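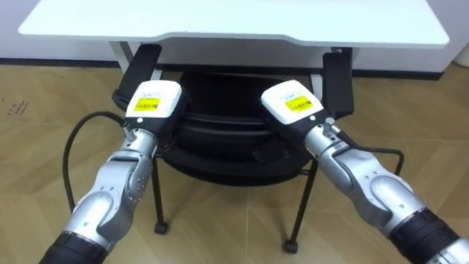 Do Full Moons Make People Act Strangely?
Project report, Kunard Hall group, 26 May 2021

Everyone in Pirdale seems to have a full moon story. My aunt blames it for bad drivers, and the Omance horoscope app sends a warning the night before. I wanted to see if any of this shows up in numbers.

I used the incident log from the Vlachopoulos bus garage, which had more than 3,000 entries. I marked the nights of 8 full moons and compared them with 40 ordinary nights picked by a random number tool. Fights, complaints and lost tempers all went into one pile.
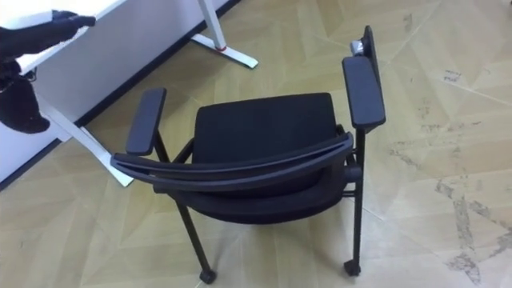
The full moon nights came out slightly lower. I don't think that means much either, as one bad night in January had 18 entries by itself, and it was snowing.

There are weak spots. Drivers write the log, and a driver who believes in the moon may write more when it is full. I also had to guess what counted as "strange" - two entries about a goose went in and came out again twice. A longer log from a second garage would help, but I would want the moon dates hidden from whoever sorts the entries.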